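Drawer box, small items – contents and layout, bench 2 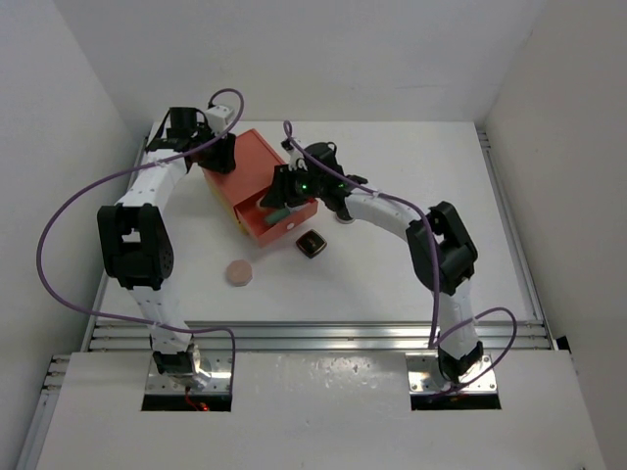

Page last changed: April, 4:34 p.m., by Khải Lâm

Carrying on from the Posta entry. The red and yellow box is the one in use now and the Posta tray is back on the shelf. I want the notes on the box itself in one place before the Cliltholm order is decided.

Box. Red top, yellow on the side, one red drawer with a small round white knob near the middle of the front. The top panel is smooth apart from a narrow raised edge. Nothing is written on it and I would like to keep it that way – labels go on the underside. Drawer travel measured with the steel rule at 11 cm before the stop. The side clearance is 2 mm, measured once with feeler gauges and worth repeating. The drawer tilts down slightly when fully out, and a heavy item near the front makes this worse.

Placement. Set diagonally, left of center on the white top, with the drawer opening toward the lower right. Square to the back wall was tried first and left too little room in front of the drawer. The diagonal position leaves the near part of the table free for whatever is not in the drawer.

Items in the drawer. The dull green cylinder is lying at an angle close to the front. There is a small tan item farther back and a pale one toward the right side. The cylinder is the awkward one. It rolls when the drawer is pulled quickly and ends up against the front panel, and then the smaller pieces slide in behind it.

Items on the table. The dark square container with the thin gold-toned border sits just off the drawer front, turned like a diamond. The pinkish-beige round one with the faceted rim is to the lower left of it, and there is a small round whitish one on the other side. The dark container shows up well against the white top. The pale items do not, and a gray sheet under them would help. Đồng has a roll of matte gray in the print room.

Drawer liner. Tried felt from the Ateck sample pack. It stops the cylinder but bunches at the back corners after repeated opening. Thin cork is next. If cork takes up too much height, go back to felt and glue the edges.

Open points:
Repeat the side clearance with the drawer loaded.
Weigh the cylinder. The value in the old sheet is 34 g and has no source.
Check whether the knob screw needs thread lock. It was a quarter turn loose this morning.
Ask Đồng for an offcut of the gray, matte side up.

Cork is cut and under the press until tomorrow.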